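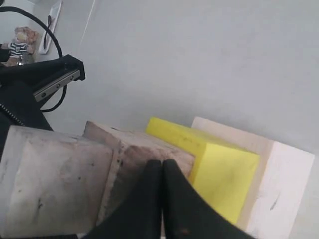
Brulus Workshop Opens the Plans of Bako, a Two-Arm Robot Built on a Shared Bench

Zangate, July

For immediate release

Brulus, the shared workshop in Zangate, is glad to announce that the full building plans of its table robot Bako are from today open to everybody. The plans include the drawings of the printed parts, the wiring sheets, the parts list and the software settings which are used on our own machine. There is no fee and no registration. The files may be copied and changed, also by schools and small businesses, under the condition that Brulus is named as the source.

Bako is a pair of small robot arms with black two-finger grippers, made for light work on a table. It was started by members of Brulus in their evening hours and it was first thought as a winter occupation only. The winter became longer than planned. The build has now taken 15 months, with a long pause in the summer when the workshop roof was repaired and the bench had to be moved to the back room.

About the build

The arms are driven by hobby servos, which can be bought in most electronics shops. The jaws and the covers were printed on the workshop's own printers. A metal strip is screwed along the gripper jaw for stiffness. In our earlier version the jaw was of plastic alone and it was bending a little under load, so that the fingers did not meet well at the tips. With the strip the fingers close more evenly. We recommend to all builders to fit it from the beginning and to tighten the screws by hand only.

For the fingers we have tried several shapes. The present ones are narrow and rounded at the tip and become wider towards the base. They can go between objects which stand close together, and they are simple to replace when they are worn. A pair of fingers is printed in less than 5 hours.

The cables have given us more trouble than the motors. An arm that turns also pulls its cable, and a cable that is too short will stop the arm before the software does. The wiring sheets therefore give a generous length for every cable, with a wide loop where the arm needs to move freely. Builders who like a very tidy bench will perhaps not be happy with this, but we ask them kindly to keep the loop.

Working with blocks

The daily practice of Bako is with blocks. The members set them in a row on the table, side by side, and the arms must take them out, put them to another place and bring them back. A tight row is the more difficult case. The gripper has to find the space between one block and the next, and a push in the wrong direction moves all the row.

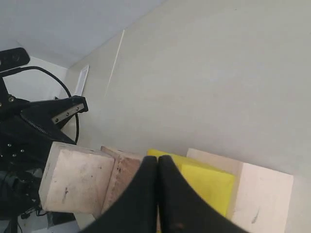 Bako at the block row: the closed fingers of one gripper in front, the jaw of the second arm at left.

We choose blocks with different colours and surfaces on purpose. A worn block with dark marks does not look the same to a camera as a smooth bright one, and we would like that the robot can manage both. Old blocks are welcome at Brulus, and we have received many from families in Zangate. Please do not paint or sand them before bringing.

In the last months the members have made 1,000 practice runs and kept a written log of them. The log is published together with the plans, including the runs which failed. The most frequent fault was a finger coming down on the top of a block in place of beside it. The notes on this fault are long and in some parts repeated, for which we ask the patience of the reader.

Support by Susetti

The printing material and the servos for the second arm were given by Susetti, a supplier of workshop goods in Zangate. Susetti has also offered to keep a complete box of Bako screws and bearings in its shop, so that builders in the region do not need to order them from many different places. Brulus thanks Susetti warmly for this help. The workshop remains the only owner of the design and decides alone about further changes.

What builders will need

The build is suitable for persons who have already soldered and who have access to a 3D printer. A stable table is necessary, with enough free place for both arms. The software runs on an ordinary desktop computer. For a first try it is possible to build one arm and add the other later; the parts list is divided in 2 sections for this reason.

The arms are not a toy. They must be switched off before hands are put near the fingers, and children should build only together with an adult.

Open bench evenings

Visitors can see Bako at work at the open bench evenings of Brulus, which begin at 7 pm and are free of charge. Those who are building their own Bako may bring their parts and ask for help with assembly or wiring. Tools are available at the workshop. Dates are shown on the door and on the notice page of the workshop.

About Brulus

Brulus is a shared workshop in Zangate with places for woodwork, electronics and 3D printing. It is open to members of all levels, and new members can join at any time of the year.

Press contact: Brulus Workshop, press desk, Zangate. Requests for visits are answered in the afternoon.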